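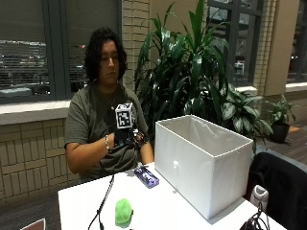 Glove news from the demo room

I promised last time I'd report back once we had real numbers from the glove recordings, and now we do!

Quick catch-up for anyone who joined in February. We've been trying to teach our two-finger arm to put soft things away in a fabric bin, and the hard part has always been getting enough good demonstrations. Driving the arm by hand works, but it's slow and it makes everybody grumpy by lunch. So Kristýna Vrabec suggested we skip the arm while recording and just have people do the job themselves, wearing a sensor glove with a marker cube on top. The glove gives us the fingers, the printed squares on the cube tell a fixed camera where the hand is and which way it's turned, and a bit of software (we call it Fevham, don't ask) turns all of that into motions the arm can follow.

We recorded 600 demonstrations this way, with 8 people taking turns. A single one takes 18 seconds on average, and that's the part that still makes me happy – the same task driven through the arm used to eat well over a minute, plus resets.

Now for how it went. Trained on glove data alone, the policy was good at reaching and pretty bad at letting go. People open their hands in a lazy, half-rolling way that a two-finger gripper just can't copy, so the arm kept hanging on to soft toys over the bin like it couldn't bear to part with them. Adding a small batch of arm-driven demos that only covered the release fixed most of it. We haven't sorted out what happens when the wrist turns so far that the camera loses the cube. Right now we fill the gap from the glove's motion sensor, and if the gap gets long the path drifts and we throw that recording out. I hate throwing them out.

Kristýna wants to try a second camera on the other side of the table, and I want to try a smaller cube, because the current one gets bumped on the bin rim more than I'd like. We'll probably do both.

Next up is the Surkberg set, which brings us to 900 demonstrations and adds stiffer objects to the mix. If you'd like to put on the glove for a morning, write to me and I'll find you a slot. Please bring your own snacks, the machine downstairs is still broken.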